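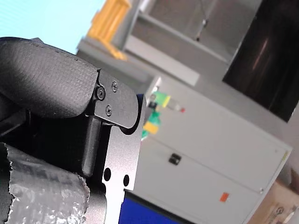 Skudcombe Forum > Home and Garage > Metal shelving, worth it?

wboutros
Anyone got the grey Pisel shelving? £115 a bay and they claim 499 kg. I'm doubtful.

Finlay MacLeish
That's for an evenly spread load with the feet bolted down. Who loads a garage evenly? Mine bowed under paint tins.

gunawan18
Did you fit the diagonal braces? Mine's been fine for 2 years.

Finlay MacLeish
Yes, both sides. It still leans if you put anything heavy up top.

moorend
Bovari do a yellow one with slats. Dearer, but stiffer.

gunawan18
Stiffer according to whom? Slats are a pain – small packets slip through. I'd take a solid shelf.

moorend
Put a board on it then.

wboutros
So I pay more and then buy boards as well. Not convinced by either, to be fair. Might look at the grey one in the shop on Wednesday and give it a good shove.

Finlay MacLeish
Take a tape measure. I wouldn't trust the depth on the label.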